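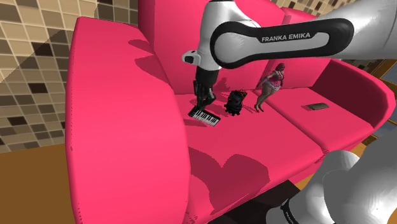 Gondal shooting rig, bench notes, March

Monday. Present: self, Fouzia Khattak, Cristian Restrepo. Anoma Navaratnam joined at 14.30 for the free throw set.

Purpose: find out why the release angle logged for Davemcombe's guards reads high on the left side of the court and correct on the right. Shazia Bhutto flagged it from the league game video, where her hand-measured angles sit below ours on every left corner attempt.

Setup as last entry. Ball tracker on the Pliltero mount, baseline end. Backboard sensor on the second bracket, not the first, as the first has a stripped thread (replacement ordered, Rukhsana has the paperwork). Clumono build 29 on the laptop. Ball inflated to 8 psi, checked at start and at the break, no change.

Ran the left corner first, then left wing, top, right wing, right corner. Cristian shooting, Fouzia rebounding and calling makes. Same order repeated after the break with Anoma shooting.

Results. Left corner still high for both shooters. Left wing high by less. Top and right side agree with the protractor board. Error does not depend on who shoots, so the idea that it came from Cristian's low set point can be dropped.

Checked the court file. The origin was entered at the sideline and the rim centre was worked out from the old court width, before the lines were repainted. That puts the rim too far to the right and makes left corner shots look longer than they are. Corrected the width, reran the stored left corner set, and the angles came down to match the board. Left wing likewise.

Total rows in the season file: 1826. All rows recorded after the repaint need recalculating. Earlier ones should be left alone. Fouzia to split the file by date before anyone touches it. Keep the original read-only.

Free throws, Anoma, after 15.00. No fault found. Entry angle steady, slight drift left in the last group, probably tired legs. Not worth a note to the coaches.

Side matter: the tracker buffer filled during the second run and dropped the end of one right wing group. Limit is 4000 samples. Either clear between spots or raise it in the settings. Cleared by hand today.

To do:
Recalculate the split file (Fouzia)
Send Shazia the corrected left corner angles
Second bracket is working loose, tighten before the next session
Ask Rukhsana whether away courts were measured or taken from the rule book. If the latter, the same fault may be in those files too.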